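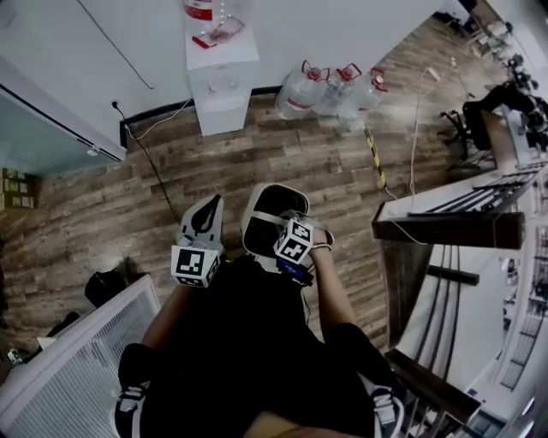

图3 楼梯口饮水点：倒置水桶式饮水机与靠墙放置的带提手瓶装水

3.2 饮水点的布置与地面线缆

Komside办公楼的饮水点设在楼梯口平台，饮水机为白色柜式，水桶倒置于机体上方，备用水装在红盖带提手的大号塑料瓶内，沿白色墙面直接落地排成一行（图3）。这种布置在小型办公场所较为常见，搬运距离短，但取水、换水与上下楼三类活动共用同一块地面，相互干扰的可能性高于走廊型饮水点。

本节关注地面线缆与通行路径的关系。平台地面为棕灰色木纹地板，墙面插座引出的黑色电源线沿墙下垂后横过地面，另有白色线缆自饮水机附近引出，右侧还有一条较长的白色线缆斜向铺设。瓶装水附近的地面上有一段黄黑相间的警示胶带。从颜色对比看，黑色线缆与地板的区分度受斑驳纹理影响，白色线缆则较易辨认；警示胶带的对比度最高，但其覆盖范围有限，不能替代线缆的固定或改道。

参照Gajewski与Duda提出的分类方法，我们将平台地面划分为通行区、取水区和存放区。通行区从楼梯口起算，净宽要求取90厘米；取水区以饮水机正面为基准，向外延伸至使用者站立位置；存放区紧贴踢脚线，进深不超过瓶体直径。任何线缆若同时进入两个及以上区域，记为“交叉线缆”，在评分中加权处理。纸箱等临时堆放物不计入存放区，单独登记。

换水作业的负荷另作估算。按满桶质量20千克计，作业者须将水桶提举至机顶并翻转，翻转阶段重心偏离躯干最远，足部位置的微小调整最为频繁。若此时脚下存在未固定线缆，绊倒风险与提举负荷叠加，而平台紧邻楼梯，跌落后果也更严重。因此，换水站位半径内的线缆权重取通行区的两倍。

按上述方法，Jacobs和Ostrowski对平台进行了独立评分，分歧集中在斜向白色线缆的归属。前者将其计入通行区，后者认为其主要影响存放区的取放动作。经讨论，本文采用较严格的前一种判定。由此提出的整改项包括：电源线改为沿踢脚线敷设并加装线槽；瓶装水移至远离楼梯的一侧，仍保持单层落地；警示胶带仅在改线完成之前作为临时标识保留。各项措施的费用与工时见3.3节。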